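Section 4. Placing and Teaching the Loader Arm

Welcome back! By now your Hirorow cell should be powered up, your Clerkar controller should be showing its ready screen, and you have probably earned a cup of coffee. This section takes you through placing the instrument and teaching the arm where to fetch its plates. Set aside 90 minutes the first time, and please don't hurry — a careful afternoon now saves a good deal of fiddling later on.

4.1 Before the arm is switched on

1. Park the arm well clear and press the stop button on the Clerkar pendant.
2. Set the instrument on the perforated tabletop with its ventilation grille toward you and its sloping panel to the right.
3. Leave 20 cm of open space in front of the grille so the air can move freely.
4. Put the plate holder just beyond the low end of the slope, and rest one plate on top.

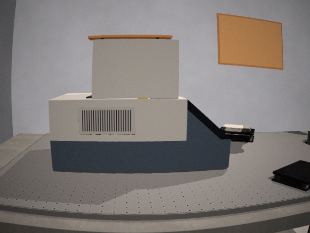 Figure 9. Instrument and holder on the table, arm out of the way.

Note: If your table came from the older Pliltley kit, the hole spacing may not match the paper template in the box. Measure from the table edge instead, and write the numbers on the inside cover of this guide where you can find them again.

Caution: Don't lift the instrument by its orange top panel. Get a second person and lift from the base.

4.2 Teaching the approach point

1. Release the stop button and choose Teach on the pendant.
2. Set the speed to 2 percent. It will feel terribly slow, and that's fine.
3. Bring the arm in from above, on the side away from the grille.
4. Stop while there is still open air under the fingers, then save the point as APPROACH.

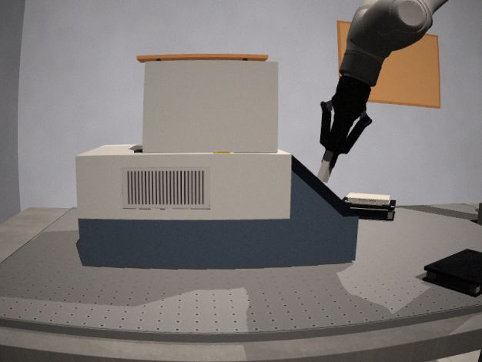 The approach point is the one you will come back to most often, so it's worth being a little fussy about it. The arm passes through it on the way to every pick and again on the way out, and a point saved too low will give you trouble all day long. Look for the kind of gap shown in Figure 10, where the fingertips are above the sloping panel, up and to the left of the white plate, and touching neither one. If yours are any closer than that, jog the arm up a bit and save again. You can overwrite the point as many times as you like.

Caution: Keep your hands off the holder whenever the pendant is in Teach — even at low speed the gripper can pinch.

5. Step down toward the plate in small moves and save the second point as PICK.
6. Run the Santoso dry cycle with the gripper set to stay open, and keep a thumb near the stop button while it goes.

If the arm drifts sideways during the dry cycle, go back to step 3 and teach both points again. When the cycle finishes without a fault message, save the program and carry on to Section 5, Gripper Force.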